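コヴァノ政府は2024年12月4日、隣国オンドロウが提示した国境通行協定の付属議定書案について、現時点で回答する段階にないとの立場を示した。外務省報道官室が書面で明らかにした。

議定書案は17項目からなり、ファン川流域における少数言語の公的使用と、ジルコフデン検問所の共同管理が主な争点となっている。両国は交渉を2回行ったが、いずれの項目についても合意に達していない。オンドロウ側は、議定書への署名を関税協議再開の前提条件としている。

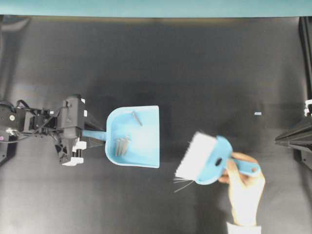 レオノーラ・ドゥムラオ氏は、議会に案文の全文が示されないまま協議が進むことは容認できないと述べ、外務委員会への速やかな提出を求めた。また、少数言語に関する条項は憲法との整合性を審査する必要があるとの認識を示した。

これに対し外務省は、交渉中の文書は公開の対象とならないと説明している。流域の住民721人が署名した公開協議の要請書については、先週受理し、担当部局において取り扱いを検討中であるとした。

次回の実務者協議は12月中にジルコフデンで開かれる予定であるが、日程は確定していない。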